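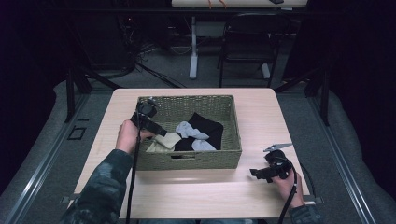

**Dénes Fekete** wrote:
Check the cable before you blame the jaws. I had the same thing on my Zedum pair, left one quit closing halfway through a grab and I wasted an evening taking it apart.

**karkness_22** wrote:
Hmm, I did wiggle it! No change. It's only the left one, and only when I reach over the side of the basket. Jaws stop, status light goes red, then 2 seconds later they snap shut all by themselves. Got my thumb yesterday (it's fine, just a nice purple nail).

**Ernő Tóth** wrote:
Okay, the thumb part bothers me way more than the cable. A gripper that faults should stay put until you clear it. Stop using it!

**Dénes Fekete** wrote:
It's a hand-held, Ernő, not a forklift. Mine did the late snap too and a new cable fixed it.

**Ernő Tóth** wrote:
Fixed the dropout, sure. Did you ever pull the plug mid-close to see what it does now? I'd bet it still snaps.

**karkness_22** wrote:
So I tried that with a sock in the jaws instead of me. Swapped cables left to right and the fault moved to the right one, so Dénes wins that round. But yep, plug back in and it snaps shut, both sides. Writing to Dramitz support tonight, and they're both staying unplugged till I hear back.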